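Resetting the gripper on the Farkalden table cell

Do this whenever the finger pads have been changed, or when the arm starts setting things down off the mark. It takes one person and no special tools.

1. Stop the program and put the arm in hold. Wait for the joints to settle before you reach over the table.

2. Wipe the finger faces with a dry cloth. Grit on one face tilts whatever you pick up, and no setting will fix that.

3. Open the Protari panel, go to Gripper, then Zero. Close the fingers on nothing and save the value. Do it twice – the second value is the one to keep.

4. Set closing force to 36. Go lower for thin plastic, but stay above 9 or the fingers will drift open on long moves.

5. Set the bowl on the left part of the table and teach its position again. Keep the wrist speed at 4 while you teach.

6. Run one hold with a bottle over the bowl and one with a soft package over the table. They load the fingers differently, so do both.

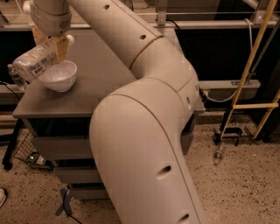
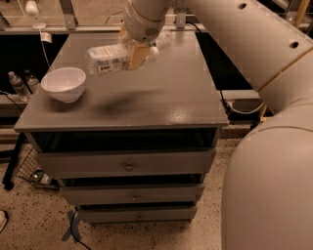 Máté Mészáros writes that he does the soft package first, at the lowest force, and only moves on to the bottle once the package stays level through a full wrist turn. He also saves each force value under its own name, so a pad change means editing two entries and leaving the rest of the program alone.

7. Save the settings and write the new zero value in the cell log. Check it again after roughly 2000 grips.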